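Brineck Roll-Out Floor Mat, Green

Sold by Ploltley Home & Hobby

The Brineck is a plain floor mat for stretching, kids' play, or covering a patch of floor while you work. It lies flat after unrolling and stores upright in a closet. The surface wipes clean with a damp cloth and a little dish soap. Let it dry fully before rolling it back up.
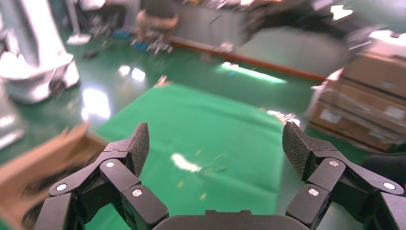 Brineck mat in bright green, laid out on the floor.

Size: 60 x 30 inches
Colors: green, gray, navy (navy back in stock in October)
In the box: one mat, two carry straps
Warranty: 3 years

New mats may curl at the ends. Roll the mat the other way, leave it for 10 minutes, then lay it flat again. Do not use an iron or a hair dryer on it. Keep it away from stoves and space heaters.

Customer review, Eyvindur Thygesen: "Bought two for the den. One slides a bit on tile but stays put on carpet. Straps could be longer."

Returns are accepted within 30 days if the mat is clean. Shipping is calculated at checkout.

See also: Zerkis mat cleaner, Brineck spare straps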